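In Defense of the Bare Table

In July I bought a table from a small shop in Plolau, and since then I argue with my family about a cloth. My mother-in-law thinks that a table without a cloth is a table not finished. My husband agrees with her when she is present. I want to explain why I keep the wood uncovered, and why I think more people should try it.

I grew up with covered tables. We had a cotton cloth for every day, a plastic one over it for the children, and a white one with embroidery for guests. I was eleven years old before I saw the top of our kitchen table, on the day we moved to another apartment. It was beautiful walnut. My parents had protected it so well that they never looked at it.

The argument for the cloth is always protection. But protection from what? From cups, bread, homework and elbows, that is, from the life for which we buy a table. The seller asked 590 for mine and offered me a glass plate for 90 more. I said no. If I must put glass over the wood, I prefer to buy only the glass.

Eimear Gilmartin, who writes the home column in our local paper, made the opposite case last spring. She says that pale wood shows everything, and that a person with a pale table becomes a slave of the sponge. The first half is correct. Every crumb can be seen. With the second half I cannot agree. When I see a crumb, I take it away with my hand, and this is the whole work. Under the old cloth the crumbs of many weeks lived together in peace, and we called this clean.

There is also the question of the grain. A printed cloth repeats its flower every few inches, and after one breakfast you know it completely. The lines in wood do not repeat. My daughter follows them with her finger while she waits for her soup, and she has given names to the widest ones, like rivers on a map.

I accept that some stains will stay. I already have one ring, from a cup of tea in the first week, and I was angry for one evening. Now I put my cup beside it every morning. My mother-in-law has promised us a new cloth for the holidays, and I will thank her and use it for picnics.

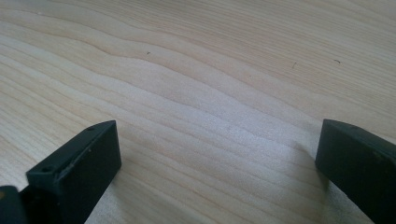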